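A small thread about wooden blocks and the cloth under them. I have played with them for one whole winter, so now I have opinions. 1/

I started in February with a bag of plain cubes from a secondhand shop. No paint, no letters, no numbers. Na-rae Kwon told me that plain ones are better for stacking, and I did not believe her. I wanted colors. I was wrong. 2/

The color comes from the cloth. I looked for a long time for a print with a landscape, with trees and warm sky, so that the light cubes stand out well. A white table makes pale wood very hard to see in the evening. 3/ 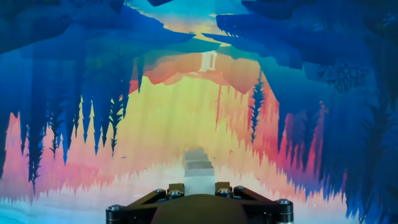
Also a cloth makes the table quiet. My downstairs neighbor, Mrs. Hường Mạc, is a kind person, but a cube that falls on a hard table at 9 p.m. is a loud thing. With fabric it makes only a small "puf." 4/

The bad side: fabric moves. If you pull one corner, your tower walks with it. I smooth the cloth from the middle to the outside with my flat hand, and then I do not touch it anymore. 5/

I tried to make a stack of nine cubes without any rest. The first six are easy. At the seventh I begin to breathe in a different way, and my hands know it. 6/

Crisóforo Magaña asked me under my last post why I do not use glue or a little wax. Dear Crisóforo, then it is furniture. The falling is part of the game and I want to keep it. 7/
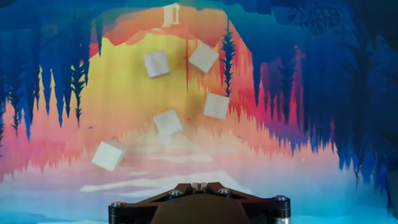
Five cubes, no floor. My favorite moment.

Some people asked how I choose the bottom cube. I put each one on the cloth and push the corners with one finger. If it rocks, it goes to the top of the tower or it stays in the bag. 8/

Then I look at the grain. I like to turn all the grain in the same direction. Maybe it does not help the balance, but it looks calm, and when I am calm I stack better. 9/

Anca Ursu sent me four pages from her old hobby magazine, Givov. There was a column about block games in it and I enjoyed it very much. The English was a little old and very polite. I want to share one part here. 10/

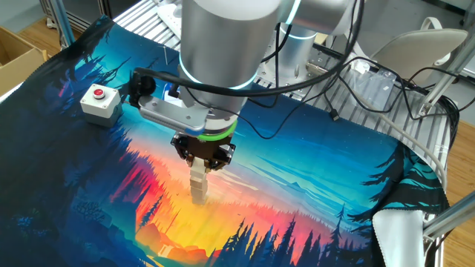
The column says that a column of blocks must be built "with the eyes at the height of the last block." I tried it. I had to sit on the floor and then stand up slowly with the tower, like a person in a slow elevator. My knees did not like it, but the tower was straighter. 11/

It says also to let each cube touch the one below before you open your fingers. I always opened too early, from impatience. The cube then drops a very small distance, and this small distance is enough to push everything to one side. 12/

My game with Joon-young Hong, if you want to try it: throw five cubes softly on the middle of the cloth. Do not arrange them. The first player must make one tower from where they lie, with one hand only. If two cubes already touch, you must take the outside one first. 13/

We write the points on the back of an envelope. In the whole winter we have 524 points together. I will not say who has more of them. (It is Joon-young.) 14/

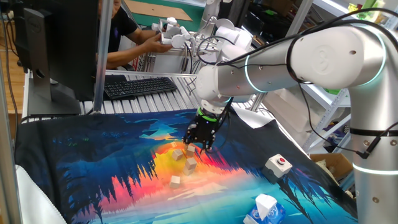
Which size of cloth is good for this game?
One that covers the whole area where you play, with some extra on every side, so a cube that rolls away still lands on something soft.

For washing: cold water, and dry it flat if you have the space. I folded mine once when it was still a little damp, and the line in the middle stayed for many weeks. Every cube I put on this line leaned to the left. 15/

For the wood I use only a dry cloth. Oil makes the faces slippery, I learned this with two cubes and now they live in a drawer. 16/

Next I will try a bridge, two short legs and one cube across. Anca says it needs longer blocks, and I think she is right, but I will try first with what I have. If you have a plan for a bridge with only cubes, please write it under this post. 17/17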